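4.2 Grasp selection in dense clutter

The Ilura planner does not segment every item before it acts. It ranks grasp candidates on the raw depth map, sends the best one to the arm controller, and identifies the item only after the fingers have closed. Both views in Figure 3 show a container of mixed toys and household items.

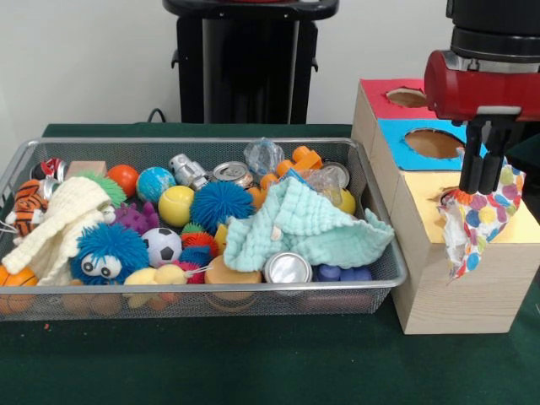
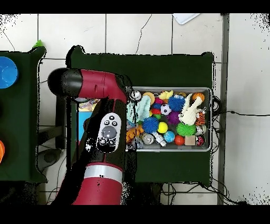
Figure 3. Fixed workspace camera (first) and head camera (second).

Soft items were the main source of trouble for the ranking step. A cloth lying over rigid objects gives a smooth depth surface, and the scorer inherited from Skillex rated such surfaces too high near their folds. We retrained it in February on 252 labeled grasps, 52 of them on fabric. We also added a check on finger width after closing – if the gap is below the threshold, the planner drops the candidate and takes the next one, up to four times.

The head view is used for candidate scoring only. Release poses come from the fixed camera.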